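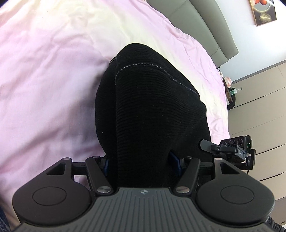 Peat therapy

Peat therapy is the use of natural peat, applied warm to the body in packs, wraps or baths, as a form of spa treatment. It is usually grouped with mud therapy under the wider heading of pelotherapy, although peat differs from mineral mud in origin, water content and the way it gives off heat.

Composition

Peat forms in waterlogged ground where plant remains break down slowly and with little oxygen. Material used in treatment is taken from the lower, well-decomposed layers. It contains humic acids, plant fibers, waxes and a small share of minerals. Fresh peat holds a large amount of water and is mildly to strongly acidic, depending on the bog. Fibrous peat from the upper layers is considered unsuitable, as it drains quickly and does not spread evenly.

Thermal properties

Peat conducts heat poorly. Heat moves through it mainly by conduction and hardly at all by the flow of water within the mass, so a thick peat bath feels less hot on the skin than a water bath at the same temperature. Cooling is also slow, and a pack stays warm for most of a session without reheating.

Methods of application

In the full bath, peat is ground, sieved and mixed with hot water to a thick paste. A standard tub takes 200 liters. Partial baths cover only the arms, the legs or the lower body. Packs are laid directly on the skin over a joint or the lower back, then covered with a sheet and a blanket. A rest period follows every form of treatment. A course at the Bokdale baths consists of 12 sessions, normally given every other day.

Used peat is not given to a second person. At Horkik it is returned to flooded pits at the edge of the bog, where it is left for over 14 years before it may be dug again.

Indications and limits

Peat therapy is mostly offered for stiffness and long-term joint pain. Reported benefits are generally short-lived, and it is difficult to separate the effect of the peat from that of heat and rest — a blinded comparison is hard to arrange with a material so easy to recognize. It is not advised in cases of fever, open wounds, acute inflammation or serious heart disease.

History

Organized use in the Satti district began with farm bathhouses. Rommel Bañez, a spa physician, later described 296 courses of treatment and set out the grading of peat by degree of decomposition that is still followed there. The dried, powdered preparation Mostix was introduced for use in home baths.

See also

Balneotherapy
Mud bath
Paraffin wrap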